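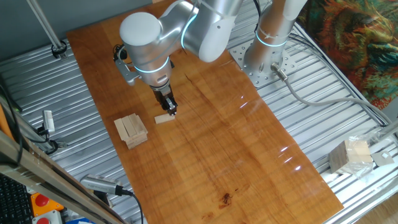

Password manager FAQ
Last revised Saturday, December 7, 2024

These are the questions we get most often by email, with the answers we send back. We don't sell a password manager and we don't take referral money from anyone who does. We've used Irside and Umel daily on our own machines, and we have complaints about both.

Do I really need a password manager?

Probably, if you have more than a handful of accounts and you reuse passwords. Reuse is the problem these programs are good at fixing. A shop you bought a lamp from years ago loses its customer list, and somebody tries your email address and the same password at your bank. A manager lets every account have its own long random password that you never have to remember.

If you already have different passwords everywhere, written in a notebook that stays in a drawer at home, you are in better shape than most people who pay for software. The notebook won't notice a fake login page, and it won't help much when you're traveling, but I wouldn't let an ad scare you out of it.

The company says it uses "military-grade encryption." Is that good?

It's a phrase from a marketing department. The encryption in most of these products is a published standard that anybody can use for free, and it's fine. The places where things go wrong are duller than that: a weak master password, a recovery process that will hand the account to whoever sounds convincing, a browser extension that fills in your login on a page it shouldn't. Ask about those and see how quickly the sales page runs out of answers.

Can the company read my passwords?

With Irside and Umel, both say they can't, and both describe a design where the vault is locked on your device before it gets uploaded. I have no reason to call either one a liar. I also can't see what's running on their servers, and neither can you. Look for an outside audit with a date on it, the name of the firm that did it, and a list of what was left out. An audit of the phone app tells you nothing about the browser extension.
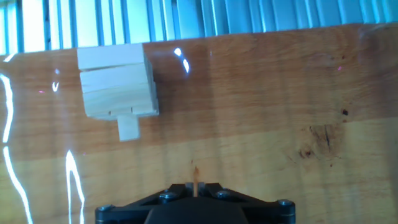 One more thing on this point. Some vaults encrypt the password but leave the website address and the name of the entry readable. If the vault file gets stolen, the thief can't log in, but he has a nice list of where you bank, which clinic you use and who to pretend to be when he emails you. Check the documentation for the word "metadata." If it isn't mentioned anywhere, write and ask.

Why isn't the password manager in my browser good enough?

For a lot of people it is. The built-in ones have improved a great deal, they cost nothing, and they get patched along with the browser. Reasons to pay for a separate one: you switch between different browsers and phones, you share logins with family, or you want to store things that aren't website passwords. If none of that applies to you, keep your money. Do put a real lock on your computer account, though. On some setups, anyone who sits down at an unlocked laptop can open the saved passwords page and read them off.

How long should my master password be?

Long enough to be boring to type. Several unrelated words, picked by dice or by a generator, beat a short one with a dollar sign where the S should be. Don't use a song lyric or the first line of a book. The people who guess passwords own books too.

Write it on paper and keep the paper somewhere you'd keep a passport. I know you were told never to write down a password. That advice was meant for sticky notes in offices, and it has locked a great many people out of their own vaults.

I imported my old passwords and the numbers don't match. What happened?

This comes up every week. Vega Ibarra sent us her import log from Irside: 687 entries in the export file, 185 flagged as duplicates, and no list of which ones had been dropped. Some were true duplicates. Others were different accounts on the same site, and the import had kept whichever one it met first.

Before you import anything, sort the export by website and look for places where you have more than one login. Family streaming accounts, school portals and work email are the usual ones. Keep the old manager installed until you have logged in to every account that matters. Then delete the export file, and empty the trash. An export is plain text with every password you own in it, and it will sit in your Downloads folder until the end of time if you let it. If your Downloads folder is synced to a cloud drive, delete it there too, including from the version history. 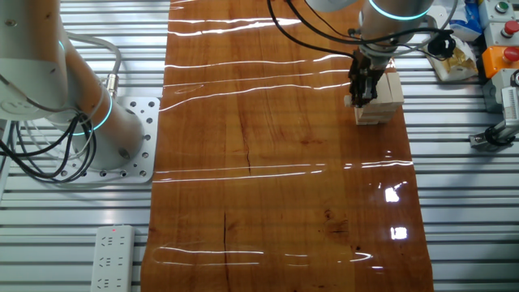 Two white robot arms, one holding a stack of wooden blocks in its gripper.

Are passkeys going to replace all this?

So we're told, every January. Passkeys are a good idea. There's nothing for you to type, so there's nothing for a fake page to collect. My doubts are about everything around them. Moving passkeys from one company's vault to another is still awkward, and each company is in a much bigger hurry to help you in than to help you out. Many sites let you add a passkey and then keep the old password working as well, so a thief can simply use the old door.

Use them where they're offered for email and banking, if you have 2 devices that can both sign in. With only one phone and no backup, I'd wait, or at least find the recovery codes first and print them.

My manager has a "dark web scan." Should I pay extra?

No. It checks your email address against collections of leaked data, and you can get much the same check for free. Vunduler charges for one and gave Julián Tejada a red warning about "4,000 threats monitored." None of them had anything to do with him. The useful part of any such alert is the name of the site that leaked. If the alert doesn't give you that, you can't act on it.

What if the company shuts down or gets bought?

Plan on it. Tveit closed its sync service with a polite email, and people who read the email were fine. Make an encrypted backup a couple of times a year and check that you can open it on a computer where the program has never been installed. A backup you've never opened is a guess.

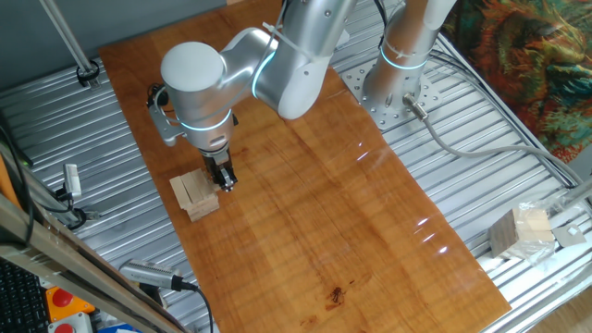 Visitación Vidal disagrees with us on this one: I think you make it sound too easy. I made my backups on schedule, and when I needed one, the file wanted the master password from the day it was saved. I had changed it since then. The help page didn't mention that anywhere I could find.

She's right, and we've tested it. In Umel, an encrypted backup keeps the password it was made with. Change your master password and you should make a fresh backup the same day, and either destroy the older ones or note which password opens them.

Should I put my two-factor codes in the same manager?

It's convenient, and it puts both locks on one key. For a forum or a shoe store, go ahead. For your main email account I keep the codes in a separate app — on a phone that isn't signed in to the vault. Begoñe Pacheco has written to say this is overcautious and that most people who are told to use two apps will end up using neither. She may have a point. Codes in the same vault are still better than no codes.

Can you recommend one?

We don't do rankings, and you should be careful with sites that do. Look at the bottom of the page for the line about commissions, then see whether the top pick happens to have the biggest discount button. Try a free version for a month with accounts you don't care about. If autofill annoys you on day three, it will annoy you on day three hundred, and you'll go back to using the same password everywhere.

Where do I send corrections?

Use the contact form and tell us the version number of the program you're running. Covadonga Ibarra reads everything that comes in. Please don't include your vault, your export file or a screenshot of your recovery key. We have received all three.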